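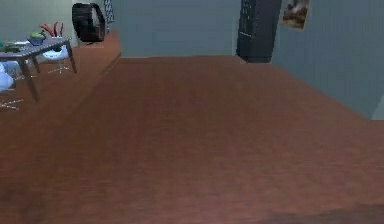
Product Review: Liller Indoor Simulation Kit
Reviewed by Lautaro Olivares for the Prullau Equipment Library

The Liller kit is a set of simulated household interiors for testing robot control software before it is loaded onto a machine. It is supplied by Cleltisent under a site license. Our review copy was installed in December on a shared workstation and used by two teaching groups.

Rooms and furnishings
The rooms are plausible and moderately detailed. In the split-level interior, a gray table with a blue bowl on it stands on the lower floor, with a white swivel chair tucked beneath. A black backpack and a tall dark cabinet give object recognition software more to work with than bare walls would. The wood flooring is convincing at a distance and softer close up. The step between the two levels proved a demanding test for our route planning exercises.

Installation and use
Setup took 60 minutes, most of it spent on the license server. The manual is clear on loading rooms and thin on lighting controls. We completed 3000 short runs and recorded 9 crashes, all of them while switching rooms. Saved runs were recovered in every case.

Support
Our questions were answered within one working day. Ilídio Nogueira, who supervised the second group, found the export tool slow – a batch of 100 runs had to be left overnight.

Recommendation
Suitable for introductory and intermediate courses. Departments that already hold the Orlandini package should request a trial before changing over, as saved rooms cannot be transferred between the two.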